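The canteen at Nedton went over to automated tray-laying in November. Output is steady at 721 trays a shift. What changed is the job: staff who laid trays by hand now spend about 40 minutes a day clearing faults, and the grading scale has no line for that.

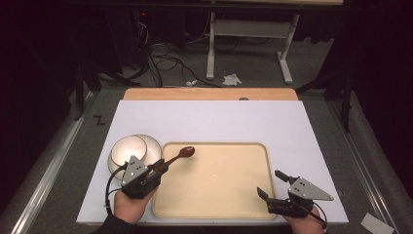 Who should be paid for the skill a machine copies? The people whose hands it was copied from, at a rate agreed beforehand.

Pernel pays by the hour and stops there — a poor measure of work that will be reused for years.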